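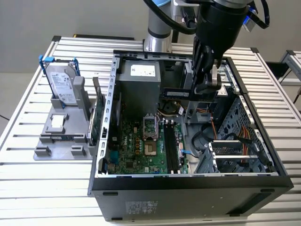
Caja abierta y tumbada, con el módulo de memoria largo sobre el interior. A la izquierda, el disco Seagate en su bandeja azul y el procesador en su soporte.

Incidencia: sobremesa Ritholm, arranque intermitente
Estado: abierta
Prioridad: media (solicitada: alta)
Abierta por: Yupin Sukprasert
Asignada a: Prapai Somboon, soporte Plelstead

Descripción del problema
El equipo enciende, giran los ventiladores y la pantalla se queda en negro. A veces arranca al segundo intento, a veces tarda 15 minutos en querer. La primera respuesta de soporte fue «memoria defectuosa, sustituir». No me convence. Ya sustituimos memoria en abril por el mismo síntoma y aquí estamos otra vez, con un módulo retirado que en otro equipo funciona sin una queja.

Antes de firmar otro pedido a Nowicki quiero saber en qué se basa el diagnóstico. La plantilla de respuesta dice que la memoria explica el fallo «en el 100 % de los casos similares». Me gustaría ver esos casos.

Respuesta, Prapai Somboon
Hola, Yupin. El código de pitidos que nos pasaste corresponde a memoria. Lo habitual es un módulo mal asentado o suciedad en los contactos. ¿Podéis desmontar, limpiar y volver a colocar? Por favor, indicad el orden exacto en que volvéis a montar los componentes.

Respuesta, Yupin Sukprasert
Los pitidos dicen que la placa no ve la memoria. De ahí a que la memoria esté mal hay un salto, y también pueden ser la ranura, la placa o el procesador mal apoyado. Si el fallo fuera del módulo, lo esperable es que fallara también fuera de esta caja, y no lo hace.

En cualquier caso, hemos desmontado. Registro:

1. Cable de corriente fuera, caja tumbada sobre la mesa de lamas, tapa quitada.
2. Disco, procesador y tarjeta de expansión a sus soportes. El procesador va en el cuadrado de esquinas altas y no se toca por la cara de contactos.
3. Contactos del módulo limpiados con alcohol isopropílico. El paño salió limpio, así que la teoría de la suciedad la doy por muerta.
4. Módulo en la primera ranura, nada más conectado. Arranca.
5. Mismo módulo, segunda ranura. Pantalla negra.
6. Repetido el paso 5 cinco veces. Arrancó una.

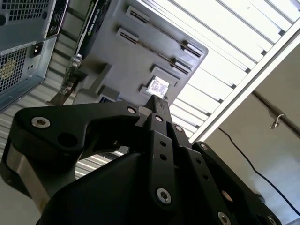

Panel gris del chasis visto desde abajo, con las dos ranuras largas en paralelo y las piezas más claras en el extremo derecho.

Respuesta, Prapai Somboon
Gracias por el detalle. ¿Puede ser que el chasis esté deformado? Hemos visto cajas Ravetberg en las que el panel cede y la placa queda en tensión. Eso podría explicar que una ranura falle y la otra no.

Respuesta, Yupin Sukprasert
Puede ser, pero me parece una explicación muy cómoda. Puse una regla sobre el panel y apoya de punta a punta. Aflojé los tornillos de la placa, los apreté en cruz y repetí la prueba – mismo resultado. Si hay tensión, no viene de ahí.

También pregunta tu compañero de turno si la fuente da lo que debe. La etiqueta dice 400 W y con esta carga sobra. La cambié por una del almacén y el equipo se quedó en negro igual.
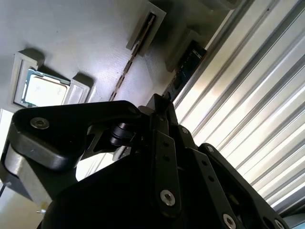 Superficie de trabajo con los soportes grises y varios componentes, junto al panel metálico corrugado.

Respuesta, Prapai Somboon
De acuerdo. Entonces proponemos actualizar el firmware de la placa y, si persiste, tramitar la garantía.

Respuesta, Yupin Sukprasert
Firmware actualizado a la última versión que hay en vuestra página. La segunda ranura sigue igual. No esperaba otra cosa.

Queda pendiente:
– Revisar el zócalo con lupa por si hay algún pin doblado. A simple vista no encuentro nada, aunque a simple vista tampoco me fío.
– Probar la segunda ranura con el módulo retirado en abril.
– Montar otra vez disco y tarjeta, de uno en uno y con un arranque entre cada paso.

No autorizo la compra de memoria. Pido cambio de placa en garantía y que se corrija el motivo del ticket, que sigue poniendo «módulo defectuoso».

Nota interna, Prapai Somboon
Motivo cambiado a «ranura de memoria, por confirmar». Solicitado a la clienta el número de serie de la placa. Ticket a la espera de respuesta.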